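Storing leftover takeout chopsticks, how do you sort them?

Asked by Annelies Lanz in Kitchen and Household

Hello everybody. I hope this is the right section, I was not sure between Kitchen and Recycling.

In our house we order noodles very often, and each time the restaurant puts disposable chopsticks in the bag, also when I write in the order that we do not need them. I can not throw away a thing which was never used. So they went into a drawer, then into a second drawer, and in October my husband wanted to find the potato peeler and could not open the drawer anymore. This was the moment when I decided to do something.

My plan is to keep the good ones standing or lying in one tray, and give the rest to the school for handicraft. But when I started I saw that they are not all the same. Some have only a paper sleeve, some have clear plastic outside, the length is different, and some wrappers are pretty and my daughter wants to keep those. I do not know by which system I should sort. By wrapper? By length? By restaurant?

Also the small white crumbs on the table make me a bit nervous. I do not know if they come from the wrappers or from something else, and I would like to know if I should wipe each packet before it goes into the tray.

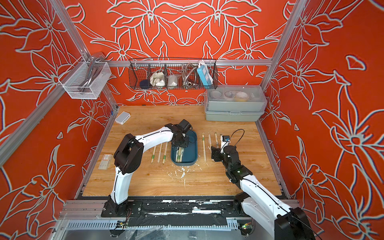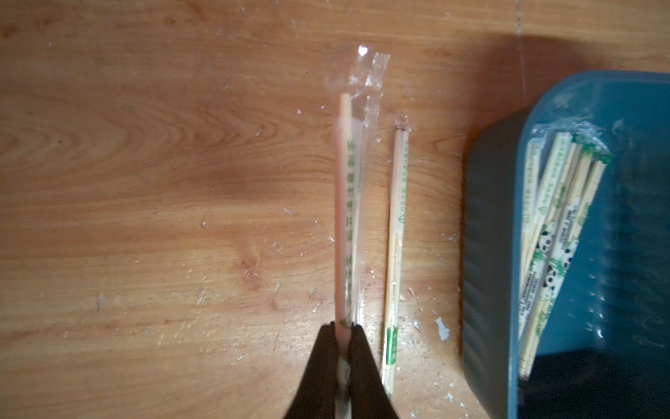
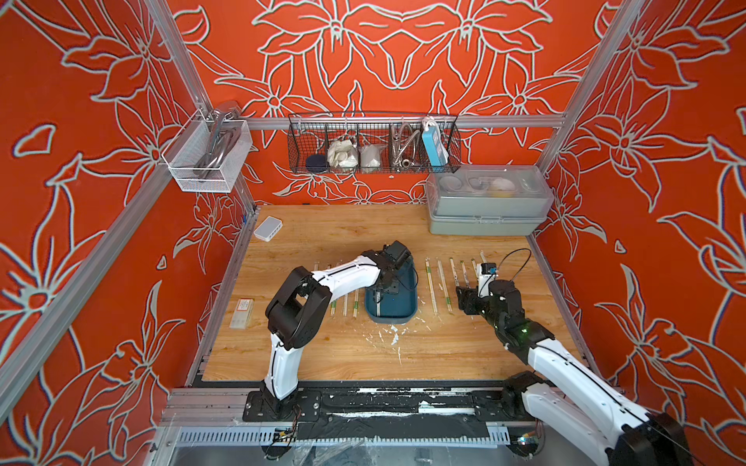
The tray is the blue-green one in all three.

My questions are then: which system is practical for a normal family, how long can wrapped chopsticks be kept, and is it a mistake to put the paper ones and the plastic ones together? Thank you already for your patience with my English.

Konrad Pfister

Sort by wrapper, and forget the restaurant. I had the same problem and first I made groups by restaurant, but after one month I did not remember which was which and it has also no use when you are hungry.

My system is simple. Paper sleeves in one group, plastic sleeves in the other group. The paper ones you use first. Paper takes the smell of the drawer, and if you keep spices near it then your chopsticks will taste of cumin, I speak from experience. The plastic ones can wait longer if the seal is closed. Press the packet a little between two fingers, and if air comes out at the end, put it to the paper ones.

About length I would only look if the long ones fit in your tray lying flat. If they do not fit, let them lean, it is no problem. But do not push so many in that the sleeves tear when you pull one out. In my tray I keep 28 pairs and this is already too tight, I think I will take some out again.

For the crumbs: take everything off the table, wipe the table with a damp cloth, let it dry, and then put the packets back. You do not need to wash the packets. If one sleeve is open or dirty, I would give this pair to the handicraft group or use it for the plants. They are good for holding up small tomatoes.

How long they can be kept I can not tell you exactly. I look at the wood before I use it. If it has dark points or smells like a cellar, it goes away.

Gijs Goossens

Just put a rubber band around them. Done.

Annelies Lanz

Thank you Konrad, this with the cumin made me laugh, because our spices are in the drawer directly under. I will move them. I did the test with pressing and there were more open packets than I expected.

Gijs, I tried the rubber band before, but the paper gets wrinkles and then the band becomes old and sticks to it. Maybe I used a bad one.

Rahel Thaler

I want to add something to the answer of Konrad, which is mostly good. Please do not keep the tray beside the stove or over the dishwasher. There comes steam out, and untreated wood takes in the moisture also through paper. I had a whole box that got mold in this way, and from outside the sleeves looked still fine. A shelf in the dining room or a cupboard away from the sink is better.

I would also not use a lid which closes completely, unless you are sure that everything inside is dry. An open tray with a clean kitchen towel on top is enough against dust, and you can wash the towel.

For the pretty wrappers: open them on the long side with a small knife when you use the chopsticks, then the print stays in one piece. My niece glues them in a notebook. For paper sleeves it works very well, the plastic ones do not hold with normal glue and you need tape.

And for the future, call the restaurant by telephone one time instead of writing it in the order. In our case the note was printed so small on the ticket that in the kitchen they did not read it. After the call we got no chopsticks for 3 weeks, then they started again, so you must maybe call 2 times.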